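Reading the Ice at Onsri

For the communities along the Pliralby, the forecast that matters most each winter is the one that says whether the lake will bear a vehicle

7 February 2019

The ice road between Onsri and Zulletau is 42 kilometres long and has no fixed opening date. In a favourable year it carries its first light vehicles before the new year. Last winter it opened six weeks later than residents had planned for, and fuel for the Zulletau clinic had to be flown in at several times the usual cost.

The decision to open or close the road rests with the Pliralby Ice and Weather Service, which operates from a two-storey building on the Onsri waterfront. The Service was established to provide marine forecasts during the open-water season. Its winter responsibilities were added later and now account for the larger share of its budget.

"People assume that cold weather makes good ice, and that is broadly correct," says Seija Halonen, the Service's senior ice forecaster. "What they are less aware of is how much a snowfall at the wrong time can undo. Thirty centimetres of snow on thin ice is a blanket. The air can be at minus thirty and the ice underneath will hardly grow."

A season decided early

Lake ice forms in stages, and the Service's forecasters regard the first three weeks as decisive. Before a cover can form, the upper layer of the lake must lose its summer heat. A calm, clear night will then produce a skin of ice across the sheltered bays. If the wind remains light, the skin thickens into the clear, dense layer known locally as black ice. If a storm arrives before the layer has gained strength, the sheet is broken up and driven against the eastern shore, where it refreezes in ridges that may persist until spring.

White ice, which forms when snow on the surface becomes saturated and freezes, is weaker. The Service's load tables treat it as having half the strength of black ice of the same thickness, and its inspectors record the two layers separately at every test hole.

This season the main channel froze, broke and froze again. The second break-up followed a southerly storm in which gusts at the Hadulness light station reached 105 kilometres an hour. The resulting ridge extends from the Hadulness narrows well into the open lake, and the road has been routed to the north to avoid it. The detour adds six kilometres to the journey.

The forecast desk

The working day at Onsri begins at 4:30 a.m., when the overnight observations are reviewed. Readings arrive from shore stations, from thermistor strings frozen into the ice at intervals beside the road, and from the crews who plough and inspect the route. Satellite images are consulted when the sky is clear enough for them to be of use, which in midwinter is seldom.

The first bulletin is issued at 6 a.m. It is read on community radio in full, posted at the fuel stations at either end of the road, and sent by text message to those who have asked to receive it. It contains a general forecast, wind and visibility for each section of the route, and the maximum permitted vehicle weight.

Kuo-hua Yeh, who manages the bulletin, has reduced its length considerably since his appointment. Earlier versions ran to two pages and included thickness readings for every test hole. Drivers told him that they read the first line and the last.

"We kept the measurements available for anyone who wants them," Mr. Yeh says. "The bulletin itself now begins with the weight limit. A person standing in a doorway with the truck running needs that figure first, and then needs to know what the wind will do before they reach the other side."

Visibility is the most common reason for a closure. On the exposed middle section, loose snow begins to drift once the wind rises above 35 kilometres an hour, and the markers along the road may disappear from view within minutes. The Service closes the barriers at both ends when drifting is expected to last longer than an hour. Vehicles already on the ice are asked to stop at the nearest of the heated shelters and report by radio.

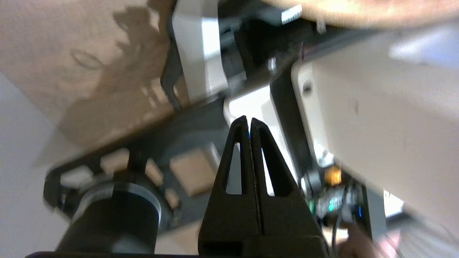 When the forecast is wrong

The Service publishes a review of its forecasts each July. The most recent found that 79 per cent of its wind warnings for the road had been issued at least six hours before the conditions they described. The remainder either came late or concerned storms that passed to the south without effect.

Unnecessary closures are not without consequence. A day's closure may mean a missed specialist appointment, or a load of produce that cannot be sold on arrival. The review received several written submissions from haulage operators, who argued that the threshold for closure was too cautious for loaded trucks travelling in convoy. The Service has agreed to examine whether escorted convoys might continue in moderate drifting, and intends to report before next winter.

Ms. Halonen does not expect the rule for private vehicles to change. She was on duty during the storm of four winters ago, when eleven people spent two nights in a shelter built for eight. All were brought off the ice safely, but the storm had been forecast as a brief squall, and the episode is now used in training new staff.

Local knowledge, formally recorded

Long before there was a forecast office, families on the Pliralby crossed the lake by routes that were adjusted every year. Much of that knowledge concerned currents. Where water moves beneath the ice, the cover remains thin regardless of the temperature above it, and an instrument placed a short distance away may give no indication of the danger.

Over the past three winters the Service has recorded these places on its charts, working with trappers and fishers from both shores. The chart now shows weak areas near river mouths, over shoals and beside pressure cracks that reopen in the same position most years. Two such areas near Zulletau had never appeared in an official survey. Test drilling found the ice there to be little more than half as thick as that on the adjoining road.

Contributors review the chart each autumn and may ask that particular fishing places be left off the public version. The Service has honoured every request of this kind, provided the hazard itself can be marked in some other manner.

The weeks ahead

The outlook for the remainder of the month is for temperatures slightly below normal, with light snow on the western shore. The road is currently open to vehicles of up to 10 tonnes. Crews have been flooding the section north of the Hadulness ridge at night to build additional thickness, and the limit will be reconsidered once that work has been inspected.

Residents of Zulletau are awaiting building materials for the school extension, most of which are too heavy to cross under the present limit. The contractor has asked for a decision by the end of the month. The Service has replied that it will announce any change in the morning bulletin, in the usual way, when the test holes support it.

Drivers are reminded to keep to the posted speed of 25 kilometres an hour, to maintain the required distance between vehicles, and to travel with seat belts unfastened where the signs direct. Road conditions are broadcast on community radio at 6 a.m., noon and 5 p.m. throughout the season.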